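The Bowl Page

Welcome to my favourite gallery on the whole site! I've been fussing over coloured bowls since I moved to Drosthorpe, and by now I'm well past the point where I can claim it's for the soup. Kai-wen Chuang says my taste is "gelato shop", and I've decided to take that as a compliment. These are all pastels and brights, nothing patterned, and I've kept to the ones that stack. Click through at your leisure, and if you're after the plates they're on the Wanberg page.

Two by two

I love a colour pairing where the bottom one only just shows. Mint over light blue is the calm one, and then there's that bright turquoise sitting on the pink, which makes me happy every single time I look at it. A little wire rack on a bit of wooden shelf suits them so well (I paid $34 for mine at home and it has never once wobbled).

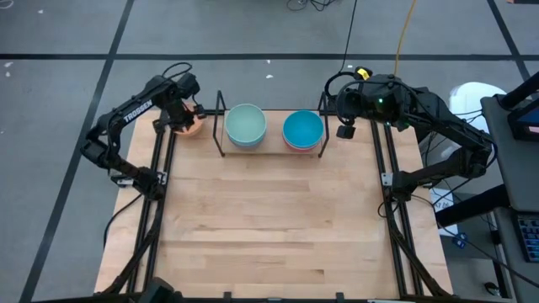 Mint and turquoise side by side on the rack, with the pink peeking out underneath.

The taller stacks

Theerawat Siriwan reckons you should never go higher than two, but he keeps his in a drawer, so what would he know! I think the softer colours get better the more of them you pile up. Mint, aqua, a greyish lavender and then beige at the bottom is my idea of a perfect neutral stack. The big salmon-orange one over sky blue is a lot louder, and I go back and forth on whether it's more peach than orange. The inside is definitely peach.

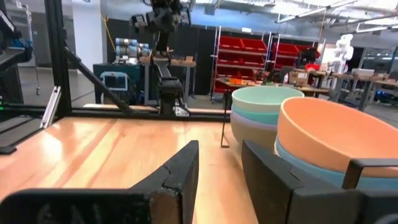 Teal and friends

Teal was the colour I came to last. I'd always thought it was a bit gloomy for a kitchen, and then I saw it on pale timber and changed my mind on the spot. It's gorgeous over pink as well. If you're laying out your own, try leaving one pale bowl by itself down the front and keeping the strong colours up on a shelf behind, so your eye has somewhere to wander. 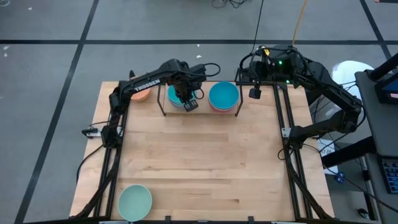 Teal up on the wooden platform, mint on its own at the front and orange in the back corner.

More to come in March, when I'm hoping to get to the Mabula market for some greys. Leave your favourite combo in the comments, I read them all!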